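Budget for the bench before you budget for the robot

I love this time of year. The equipment bids go in before the August shutdown, and for a few weeks everyone at Pilton is allowed to dream out loud. This time half the dreams have two arms, and I'm all for it!

My quarrel is with the spreadsheet. Our first draft had one fat line for the robot and a thin one underneath called "sundries", with £800 in it. I've seen the same shape in bids from Jarnlow and from Antunes, and I think it's upside down. An arm will reach and grip on the day it's bolted down. Whether it earns its keep depends on dull things: how parts arrive, what they sit on, which fingers suit them, and who has the hours to teach it a new job when the old one dries up.

So I'd like to see the money split in the open. On our next bid I want 32 per cent set aside for grippers, trays, spares and training, and I want it protected, so that it can't be raided when the quote for the arms comes in high. Give me a cheaper robot with a well-fed bench any day. I'd also ask for 2 people trained from the start, with proper time in the rota (evenings don't count).

Small motors are a lovely place to begin. The parts are fiddly, they come in families, and a stator wants quite different handling from a thin flat disc. Spend a morning watching a job like this and you'll come away with a far better shopping list than any brochure will give you.
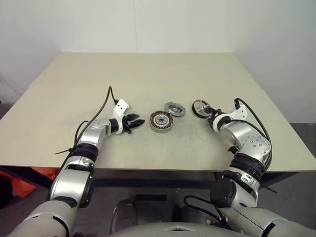

Motor parts on the bench, with a round metal disc held in the right-hand gripper.

Look at the grippers when you price a cell, and then at the cables, and ask what a spare of each costs and how long it takes to come. The Donov bid had 78 lines and I couldn't find a spare cable on any of them. Ours has one now, along with two sets of fingers, and I'm still arguing for the trays.

June 2019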